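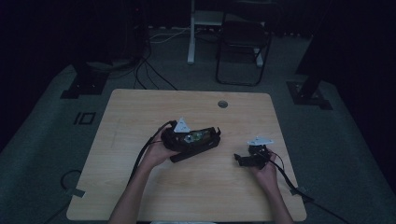
Le casque, le câble et la table du salon

La réalité virtuelle à domicile nous est promise depuis assez longtemps pour qu'on ait le droit de demander où elle se range. Chez moi, la réponse tient en un mot : par terre. Le casque sort de sa boîte, passe une soirée sur la table, puis glisse sous le canapé avec son câble en paquet.

Brallar, qui vend des meubles et depuis peu des accessoires pour joueurs, assure avoir réglé la question avec sa table Cavusside. Un plateau carré en bois clair, un passe-câble métallique rond, et 480 euros sur la facture. La brochure parle de « poste d'immersion ». J'ai surtout vu une table percée.

Le trou, parlons-en. Il suppose que les fils descendent sagement à l'endroit prévu. Or un casque filaire se prend en main, se retourne, se règle, et son câble suit le bras. Avec un second appareil dans l'autre main, les fils partent de l'autre côté et tombent du bord le plus proche. Au bout de 2 semaines, je n'avais plus rien fait passer par l'orifice, sauf le chargeur de mon téléphone.

Reste la surface, plutôt réussie. Le bois pâle a un mérite que la brochure oublie : on y retrouve tout de suite un boîtier noir, une sangle noire, un cordon noir. Sur mon ancien bureau sombre, je cherchais à tâtons. Fallait-il 600 euros, livraison et montage compris, pour s'en apercevoir ?

Wemumport propose une autre voie, avec un meuble fermé à 1 086 euros dont le tiroir accueille le casque et ses accessoires. Accueille, à condition d'enrouler les câbles chaque soir, très serré. Je l'ai fait trois fois. Quant au support mural Evangelista, il tient bien le casque et laisse pendre tout le reste.

Pour l'instant, j'ai gardé ma vieille table et acheté une bande auto-agrippante au rayon bricolage. Le casque dort dessus, sangle à plat, lentilles vers le bas pour la poussière. Le câble, lui, est encore par terre.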